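Manolis Kyriakidis does not like being called an organizer. "Organizers sell you boxes," he says. "I mostly talk people out of boxes." He charges offices to sort their paper, and he has been doing it long enough to have opinions about binders that most of us would keep to ourselves.

I went to see him because I had read one too many articles promising that a tidy office makes for calm, productive people. I have worked in tidy offices. I wasn't calm in any of them. I told him so before I had my coat off, and he didn't seem bothered.

"It's a nice story and it sells shelving," he says. "I wouldn't promise anyone that. What I promise is that when the auditor asks for the February invoices, you don't have to stand there opening doors."

That is a smaller claim, and I wanted to know what it costs. His rate for a small office is 3550, and for that the client gets a plan of where things go, a list of what can be thrown out, and one return visit. Boxes are extra, if there are any. I said that sounded like a lot for a plan. He said people pay more than that for a coffee machine. I'm not sure that's an argument.

He works with Ifigeneia Nikolaidis, who used to keep the books at a parts wholesaler, Konstantinidis, and who does the throwing out. She is blunter than he is. "People keep paper because throwing it away feels like a decision," she says. "So they buy a cabinet. Then the cabinet is full and they put things on top of the cabinet. I have seen places with 562 folders and maybe 100 of them had been needed by anybody."

I asked how she knew which ones had been needed. She looked at me for a while. "Dust," she said.

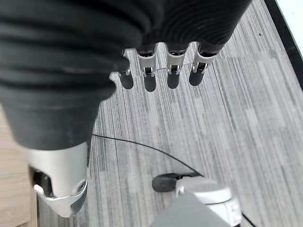
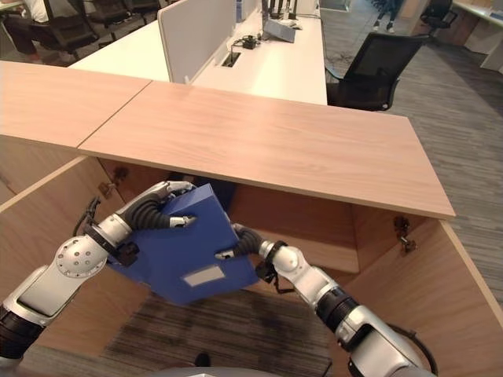
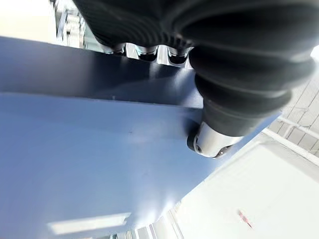
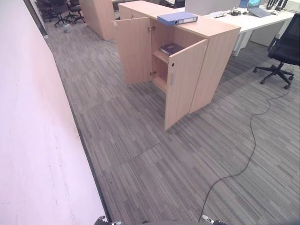 What Kyriakidis and I argued about longest was the top of the cabinet. He has a rule that nothing lives there, and he states it as if it had come down from a mountain. I think it is the rule most likely to be broken by the following Monday, and I said so. Take the low beech-colored cabinet with both doors open and the blue lever-arch binder lying on top, while a single dark book has the shelf inside. There is room on that shelf. I asked him why anyone would leave the binder up there, and whether a rule would have stopped them.

"The top is at hand height and the shelf isn't," he says. "You have to bend. You have to open a door. People will walk the length of a building for cake but they won't bend for a binder."

Then the rule is useless, I said.

"The rule tells you it's in the wrong place. Without the rule it's only a binder on a cabinet." He thought about that and added, "All right, it's a weak rule. But I don't have a better one."

I liked him more after that. He is also less sure about labels than I expected. His early jobs involved a lot of labels, he says, with a label maker and a color key taped inside the door, and when he went back the key was still there and the colors meant nothing. Now he wants one line on the spine in handwriting, and he wants it written by the person who will go looking for the folder.

"If I write it, it's my word for the thing," he says. "They'll never find it under my word."

Nikolaidis disagrees with this. She thinks handwriting is fine until the person leaves, and people do leave. At Konstantinidis she inherited a row of folders marked only with initials, and one marked "Old (new)". She would rather have dull printed labels with a year on them. The two of them have evidently had this conversation before, and it went on long enough that I finished my coffee and read the notices on the wall.

On products they are both cagey. Clients ask about Plaston inserts, or about Nodico boxes, usually after seeing them in somebody else's office. Kyriakidis says he has nothing against either, but he wants the folders sorted first. Nikolaidis says that a client once spent 300 on inserts and then found that the binders no longer fit upright with the door closed. Nobody had measured the shelf.

"Measure the shelf," she says. "You can print that. It's free."

I asked them both whether the offices stay sorted. Kyriakidis said some do. Nikolaidis said fewer than he thinks, and that the return visit ought to be in the sixth month, when the habits have come back, and not in the second, when everyone is still being good. He does it in the second. They are going to talk about it, he says.

My own cabinet has two binders and a desk fan on top of it. I measured the shelf when I got home, and the fan doesn't fit.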